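**Oiling an old brown tabletop: what is your routine?**
Board: Wood, Finishes and Repairs

**tablewren** wrote:

Hello all. I am asking for advice about a big brown work table in our shared workshop in Ekville. I would like to give the top a new finish before November, and I don't know if oil is still the right choice.
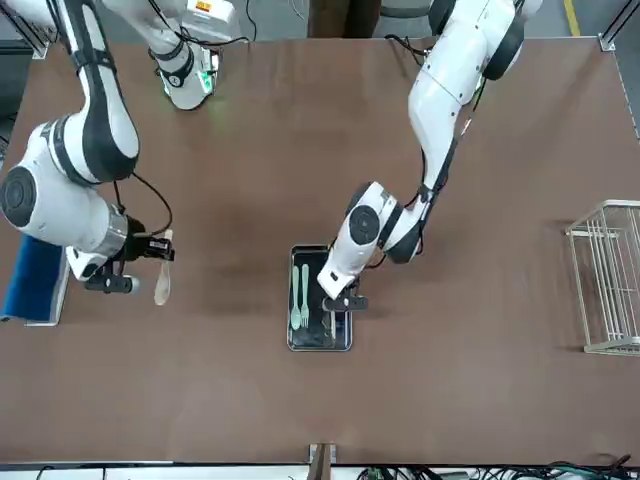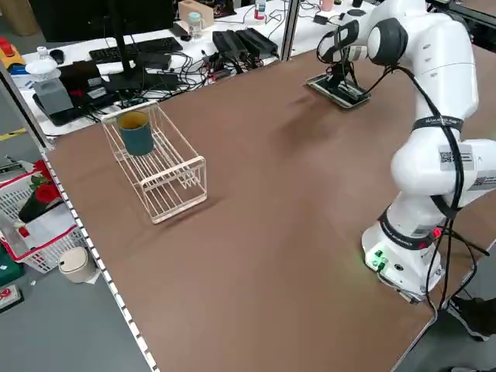
*Last edited by tablewren on Wednesday at 7:40 pm. Reason: spelling*

Our table was bought from a school in Sutherland, and the seller told us it was "always oiled". I believe him, but I have no proof. When I put a drop of water on it, the drop stays round in some places and goes in immediately in other places. People use the table for everything: glue, bread dough, bicycle parts, sewing. I cleaned it with mild soap and it became a little more dull.

My questions are these. Do I need to sand the whole top? Is oil strong enough for so many kinds of use? And how long must the table rest before people can work on it again? We can close the room for 3 days, more is difficult.

---

**plumbline_ek** wrote:

Welcome. The round drops and the thirsty spots mean the old finish is worn unevenly. This is normal for a table with many users, because everybody stands at the same corner.

You don't have to sand to bare wood. Go over it with a fine paper, by hand, in the direction of the grain, until the shine is the same everywhere. Vacuum, wipe with a cloth that is only a little damp, let it dry overnight. Then thin oil, wait fifteen minutes, and wipe off everything that did not go in. Most people fail at the wiping. If the top feels sticky on the next day, you left too much.

---

**marrow&pine** wrote:

I disagree with oil for this table. Bread dough and bicycle grease on one surface? I would put a hard varnish and forget it. I did the benches in our club with Grollmont floor varnish and they take a lot of abuse.

Also 3 days is short for oil. It feels dry, but it is not cured. Put a warm pot on it and you will have a ring.

---

**tablewren** wrote:

Thank you both. @marrow&pine, how do you repair the varnish when somebody cuts into it with a knife? With us this will happen in the first week, I am sure of it.

---

**marrow&pine** wrote:

Small cuts I leave. For bigger ones you sand and put a new coat on the whole bench. I admit it is a full day of work, and the smell is not nice.

---

**plumbline_ek** wrote:

And this is my argument for oil. A cut in an oiled top you repair in ten minutes, only on the place where it is. Varnish is stronger until the day it is broken, then water goes under it and you get white edges.

About the time: I agree that it is not cured in 3 days. But you can use it gently. Put a blanket or cardboard for the heavy things, and no water standing on it for the first weeks.

---

**oatmeal_lathe** wrote:

May I ask something before the discussion goes on? Are you sure that it is solid wood? School tables are very often veneer, and some are not wood at all on the top. Look at the edge. If the lines of the grain on the top do not continue over the edge, be careful with the sandpaper. I once went through a veneer in less than a minute, and it was not my table.

---

**tablewren** wrote:

I looked this morning. The lines continue on the short side, and from underneath I see the same boards. The top is 82 mm thick at the edge, but I think there is an extra strip glued below to make it look heavier. So it is solid, only less thick than it pretends.

---

**oatmeal_lathe** wrote:

Good, then sand without fear. Do the underside with oil too, at least one coat. A top which is sealed on one side only can bend when the heating starts.

---

**kettle_moth** wrote:

I have a table used for food and for glue, and I use Stoka hard wax oil, the matte one. Two thin coats, with one night between them. It is between your two opinions: stronger than simple oil, easier to repair than varnish. The color gets a little darker and warmer, so try it first on a place that you don't see.

One warning for everybody who uses oil: do not throw the cloths in the bin in a ball. They can become hot and start to burn by themselves. I hang them flat outside until they are stiff.

---

**marrow&pine** wrote:

Hard wax oil I can accept. I still think the dough should have its own board.

---

**tablewren** wrote:

On the dough I agree, I will buy a separate board for the bakers.

My plan now: light sanding on the first evening, first coat the next morning, second coat the morning after, and cardboard on top for the first weeks. I will do the underside before I start with the top. I calculated nearly 11 hours of work if I am alone. Does anybody know if the wax oil needs sanding between the coats?

---

**kettle_moth** wrote:

Only if it feels rough with your hand. Then take a gray pad, very light, and wipe away the dust before the second coat.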